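Laswood Power Strip Handling Set: Collection Rules and Data Card

Maintained by Niloufar Akbari and Manouchehr Babaei. Rules revision 6.

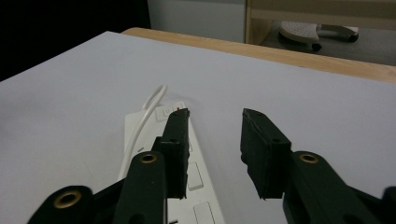
Figure 1. Open jaws at the power strip, left pad next to the switch end.

Scope

This card covers the recording rules for the power strip portion of the Laswood set. It applies to all operators working with the hand-held gripper and to anyone labeling or reviewing the results. Rules for mugs, tools and cloth are kept in separate files and differ in several places, mainly on grip release.

Contents

733 accepted episodes
40 rejected episodes, kept in the folder "rejected" with a reason code
Task types: reach, grasp, lift and place, rotate in place, press switch

Rejected episodes are not to be mixed into training splits. They may be used to test a filter.

Electrical rules

E1. The strip must be unplugged from the wall for every episode, including switch-press episodes. No exceptions for indicator tests.
E2. Nothing is plugged into the sockets.
E3. Do not lift or drag the strip by its cable. An episode where this happens is coded R3.
E4. Inspect the cable jacket at the start of each session. Replace the strip if there are cuts or flattened spots.
E5. Pads may touch the housing and the switch. They may not be pushed into a socket opening.

Work surface

S1. Lay the sheet flat on the table. Replace it when marks could be mistaken for an object edge.
S2. White on white is allowed and is wanted for this set. Do not add tape or colored markers to make the strip or cable easier to find.
S3. Lighting may vary between sessions but not within an episode.
S4. Furniture behind the table may stay where it is. People and screens must be out of view.

Gripper handling

G1. Start with the jaws open and the strip in view.
G2. Approach at a steady speed. A pause of any length before contact is fine; a retreat and second approach is a new episode.
G3. Scuffs on the fingers are acceptable. Change a pad if it turns on its mount or if the grip surface is torn.
G4. Check finger hardware every 2000 jaw cycles and write the result in the session log.

Labeling

The switch end is called the head, the opposite end the tail. Left and right always refer to the camera view, never to the operator. If a pad hides the switch at the moment of contact, set switch_visible to false even when it can be seen earlier in the episode. The cable gets its own mask. Where it passes behind a finger, end the mask at the finger edge and do not guess the hidden part.

Known issues

Cable masks from July were drawn with an older tool and tend to be too wide. The Annamalai loader reads them without a warning. Depth is unreliable on the bare sheet and should not be used to score placement.

Changes

September 2019: E5 added, G2 reworded, code R3 split from R2.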